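Umholm Community Boards > Home Brewing and Country Wines > Elderflower, ginger beer and other fizz

Thread: Ginger bug going absolutely bonkers -- show me yours!

gingernutter
Started my first ginger bug last week and I am completely hooked. Grated ginger, sugar, water, big jar, muslin on top, and now it hisses at me when I walk past. I had no idea something this simple could be so much fun! I've fed it a spoonful of each every morning and today it climbed right up to the muslin and made a little puddle on the worktop.

Questions for the old hands. Do you peel your ginger? When do you stop feeding daily and put it in the fridge? And is there any point in paying for organic?

mashtunmabel
Welcome to the madness! Don't peel it. Most of the wild yeast lives on the skin and you'd be scraping your workforce into the compost. Give it a rinse if it's muddy and grate the lot, skin and all.

Mine goes in the fridge once it's fizzing hard within a few hours of a feed. After that I feed it once a week, and take it out the night before I want to use it.

old_demijohn
Organic does matter in my view. Some of the imported ginger is treated so it won't sprout, and I've had roots that sat in the jar for a week doing nothing at all. Same jar, same sugar, organic root from the market stall, and it was away in two days.

tealeafterry
Never bought organic in my life and never had a dud. I think people hear this one on forums and repeat it.

old_demijohn
I've heard it in my own kitchen, Terry, standing next to a dead jar.

tealeafterry
Fair enough. Could have been a cold kitchen though. Mine lives next to the boiler.

gingernutter
Mine's on the shelf over the kettle so it gets a bit of steam heat all day. Used bog standard supermarket ginger, skin on, so one vote for Terry there. How much of the liquid goes into a batch? I've seen everything from a couple of spoonfuls to half the jar.

mashtunmabel
My recipe, which I've been making since we moved to Umholm:

A thumb and a half of ginger, grated
Juice of 2 lemons, and the zest of one if they're unwaxed
A mug of sugar (I like golden caster, plain white is fine)
Enough water to fill the big saucepan to a couple of inches below the rim
A small teacup of strained bug

Simmer the ginger and sugar in half the water for a quarter of an hour, top up with the cold water, add the lemon, and WAIT until it's no warmer than your hand. Then in goes the bug. If you put it in hot you'll kill it and end up with very nice flat cordial. Cover overnight, strain, bottle.

It's lovely stuff. Cloudy and sharp and properly hot at the back of the throat. I add a few cracked peppercorns in December and it's better than mulled wine!

hopscotch_hal
Please, please, please talk about bottles before anybody gets excited. Proper swing-tops made for pressure, or plastic fizzy drink bottles. The square swing-tops from gift shops are for olive oil and looking pretty. I had one go off in the airing cupboard and was finding glass in the pillowcases for weeks.

gingernutter
Eek. I have four of the square ones sitting here washed and ready. Back in the cupboard they go. I've got a stack of lemonade bottles in the recycling, so those then?

hopscotch_hal
Those are perfect. Leave a decent gap at the top, screw them down tight, and give them a squeeze morning and night. When they're rock hard, straight in the fridge. You can't squeeze glass, and that's why I start every batch with at least one plastic bottle even now.

quaysidequeen
I burp mine every day, glass or plastic.

hopscotch_hal
I used to, but you're letting out the fizz you've been waiting for. Squeeze test and fridge is all you need.

quaysidequeen
I'd sooner lose a bit of fizz than a window. My flat gets very warm in the afternoons and they can go from nothing to solid between breakfast and tea. Each to their own kitchen!

mashtunmabel
I'm with the Queen in summer and with Hal in winter, for what it's worth.

wrenandrye
Has anyone tried it with other roots? I did a turmeric bug last month, half and half with ginger, and it went a gorgeous colour. Tasted a bit like the inside of a flowerpot on the first day, then mellowed into something I really looked forward to. Everything I own is now yellow, mind you. Tea towels, wooden spoon, thumbnails.

old_demijohn
Turmeric's a fine thing in a curry.

wrenandrye
You haven't tried it, have you?

old_demijohn
I have not.

wrenandrye
Then I'm bringing a bottle to the Voltwood swap and you're having a glass! Rhubarb is worth a go as well. I put chopped rhubarb in with the sugar syrup and left the bug as plain ginger, and it came out pale pink and very dry. Nicer than a lot of shop cider.

tealeafterry
Seconding rhubarb. Also try pineapple skins if you see a pineapple going cheap. That's tepache more than ginger beer, but a splash of ginger bug gets it started faster, and it smells like a holiday.

gingernutter
Adding ALL of these to the list. Right, update time. First batch is bottled and I followed Mabel's recipe to the letter, apart from using limes for half the lemon. The kitchen smelled amazing. Got in a terrible mess straining it through a sieve, so is there a better way?

mashtunmabel
Limes, very good choice. Line the sieve with muslin, scald it first, and let it drip in its own time. If you squeeze the cloth you get more juice but a lot more sludge in the bottom of the bottle. I don't mind sludge but some people make a face.

hopscotch_hal
Or siphon it. Let the pan stand overnight with a lid on, and everything heavy drops to the bottom. Then draw off the clear stuff from above and leave the last inch behind. Much less mess and you don't splash air through it.

quaysidequeen
For a pan of ginger beer? I siphon wine, but this gets drunk within the fortnight. A jug and a funnel does me.

hopscotch_hal
It's one bit of tube! Takes no longer than washing up a sticky jug, sticky funnel and sticky sieve.

old_demijohn
Hal's right for once. Only thing I'd say is rinse the tube the minute you've finished. Run plenty of warm water through, then hang it up so both ends point down. Coil it up wet in a drawer and it'll grow things. I bin mine as soon as it goes cloudy on the inside, it's not worth risking a batch over.

wrenandrye
My kitchen table this morning, bottling day for the rhubarb.

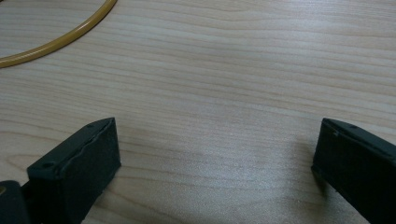

Yellow tube on the table top, in a nice bit of light

mashtunmabel
Ooh, lovely grain on that table. I'd be frightened of getting rhubarb on it!

wrenandrye
It wipes down a treat, thank goodness. The turmeric was the real test and it passed, which is more than I can say for the tea towels.

gingernutter
I may be a convert to siphoning. How do you start it without sucking on the end? That seems a bit grim for something you're giving to other people.

old_demijohn
Fill the tube with cooled boiled water, thumb over each end, one end in the pan, other end down into a jug below the level of the pan. Take your thumbs off, let the water run out into the jug, pinch the tube when the ginger beer comes through, and swap over to your bottle. Practise with plain water first. You will get wet.

tealeafterry
You will get VERY wet. I did my socks, the cat's dinner and the inside of the cutlery drawer in one go.

gingernutter
OK, big news. Opened the first one after tea. Squeezed it this morning and it was solid as a brick, so in the fridge it went all day. Undid the cap a tiny bit at a time over the sink and it hissed for ages, then a proper foamy head when I poured it. It is SO good. Sharper than I was expecting and loads more ginger than anything I've ever bought. The limes are staying in. My other half, who called the jar "that thing", has had two glasses and is asking when the next batch is.

mashtunmabel
Hurray! That's made my evening. Double the recipe next time, you'll need it.

hopscotch_hal
Brilliant! Check the others tonight and get them all in the fridge if they feel the same. They don't stop just because you've opened one.

quaysidequeen
Well done you. And do mention to anyone you pass a bottle to that there's a bit of alcohol in it. Not a lot if it's young, but it creeps up the longer it sits in the warm, so I don't give mine to the little ones.

gingernutter
Good point, I'll write it on the labels. All the bottles are in the fridge now, and the milk has had to move out to make room.

old_demijohn
Who's going to the Voltwood swap, then? I can bring parsnip wine, and a spare jar of bug if anyone's has died.

wrenandrye
Me, with turmeric. Bring your own glass and an open mind.

tealeafterry
Me, with tepache, if I can find a pineapple.

gingernutter
Count me in! Do I need to book a table or do I just turn up with bottles?

old_demijohn
Just turn up. Doors are at 13.00 and the good stuff goes early. Pack your bottles upright in a cool box and drive gently over the level crossing.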